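Dovia, our path-following rover
Project report by Vasiliki Chatzigeorgiou

Dovia is a small four-wheeled rover I put together at the shared workshop on Treloar Lane, over more evenings than I care to admit. It cost me 40 pounds in parts, plus 13 for a second motor board after I wired the first one backwards - a lesson well learnt!

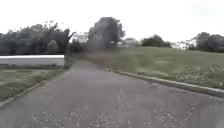
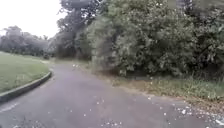
Steering is the bit I'm still fondest of, and still fiddling with. My code hunts for the line where grey meets green, and a raised kerb helps it a good deal, but on the bend the right-hand side has only soil and grass, so I lean on the left kerb there. I hope to try a better filter in May.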